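Questions people ask me about their tables

I'm Jiahui Feng and I do up old tables in a unit behind the Mellor tea rooms in Nandley. Mostly kitchen tables, some desks, now and then a bench if you ask nicely. I get the same emails over and over, so I've put my answers in one place. If yours isn't covered, drop me a line, and please tell me what sort of table it is!

Do you take on any table?

Nearly. I'll look at anything solid and most things that are veneered, as long as the veneer isn't lifting all over. I don't do glass tops, and I don't do garden tables any more (sorry, I lost a whole summer to them). If you're not sure what yours is made of, send me a photo of the edge. The edge usually gives it away.

How long will I be without it?

A plain top with nothing wrong underneath takes me 11 days, and most of that is waiting for oil to dry. Wobbly legs add to it. If you need something to eat off in the meantime I have 2 trestles and an old door you can borrow, though they do go quickly before Christmas, so shout early.

Can you make new legs or fit metal ones?

Yes to both. Wenjie Cao at Trimstead turns the wooden ones for me and she can copy an existing leg if you've got at least one good one left. Metal legs I order in, either hairpins or straight round bar. I like the round bar with a brushed finish myself, as it doesn't show every fingerprint the way polished does, and with children in the house that matters more than you'd think. You can have it painted but I'd leave it alone.

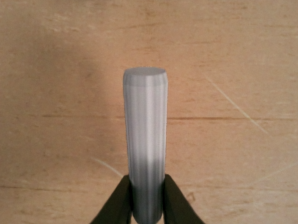
Round metal bar with a brushed finish

Will metal legs scratch my floor?

They will if you put them down bare. I fit felt pads on everything that leaves here, and I pop a spare set in the envelope with your invoice. Change them when they go hard. On stone or tile I use rubber feet, which look a bit clumpy but keep the thing from skating about when somebody leans on it.

Oil, wax or varnish?

The big one! For a kitchen table that gets used every day I go for oil. You can patch it yourself, it feels like wood, and you never have to strip the whole top because of one bad night. Varnish is tougher to begin with and I'll happily do it if you want it, but when it chips, it chips, and then you're back to me. Wax is lovely on a desk or a side table. I wouldn't put it anywhere near a teapot.

How often should I oil it?

Twice in the first year, then once a year after that. I do ours in October when the heating goes on. Wipe it down, let it dry properly, thin coat with a cotton rag, leave it while you have a cuppa, then wipe off everything that hasn't soaked in. If it's still sticky the next morning you've used too much. Lay the rag out flat outdoors to dry before you bin it, and don't ever leave it scrunched up: oily rags can heat up and catch fire on their own. I mean it about that one.

What grit should I use if I'm sanding it myself?

Start at 120 if it's in decent shape, then 180, then stop at 240. I know there are people who carry on up to 3,000 and get a surface like a mirror, but on a table you eat off the oil can't get in and it ends up patchy. Always go with the grain. Junhao Yan, who helps me in the holidays, once went straight across a pale top and we had to start the whole thing again (he still gets reminded).

Can I keep the colour light?

You can, and lots of people want that at the moment. Ordinary oil makes pale wood go more honey coloured. If you'd like it to stay nearer to bare wood, ask for the one with a little white in it. I'll do you a test patch on the underside first so you can see it at home, by your own window. Light tops are also kinder if you like dark things on them, like slate mats or a chunky black pot, as you get the grain showing all round.

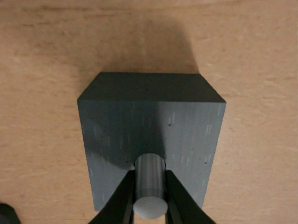 There's a white ring on my table. Is it ruined?

No! White rings are damp in the finish and they often fade if you leave them a few days. If not, a soft cloth and a dab of oil will shift most of them. Black rings have gone into the wood itself and need sanding out, so that's when to ring me.

Do you deliver?

Yes, within Nandley and Trimstead it's included. Further out I'll give you a price. I'll need somebody at your end to help carry it in, and please measure your doorway.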